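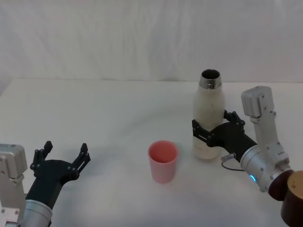

When is the best time to plant garlic? Early fall, a few weeks before the ground freezes, so the cloves can put down roots and then sit tight until spring.

News > Garden Letter > Fall Planting

Latest Growing Kitchen Back Letters Contact

Garlic season is here again!

September 21, 2022

I look forward to this all year. The tomatoes are winding down, the beans are a tangle, and just when the beds at Groltitz start to look tired, it's time to put something new in the dirt. Garlic is such a good crop for people who think they can't grow anything (I was one of them). You push a clove into the soil, walk away, and in July you pull up a whole head.

We dug 87 heads this past summer from the long bed by the fence, and they were the best we've had, fat and purple-streaked and so strong you could smell them from the gate. Most were Rangel, the hardneck we tried for the first time last fall. Rangel also sends up those lovely curly scapes in early summer, and if you've never chopped them into scrambled eggs, please do!

For this fall, break the heads apart right before planting and keep the papery skin on. Use the biggest cloves and eat the little ones. Set them pointy end up, 2 inches deep, with a hand's width between them. Ours get a thick blanket of chopped leaves after that, and then we leave them alone.

The lower bed at Proltuvberg is wetter, so we're building it up with compost first. Last year's cloves rotted in the low corner there, which was a shame, but the rest of the row did fine.

If you want seed garlic, Goleck still has both the hardneck and a softneck that keeps well into spring. The softneck is the one to get if you like to braid. I'm planting around 100 cloves myself, and I already know I'll wish I had squeezed in another row.

Next letter: what to do with all those green tomatoes.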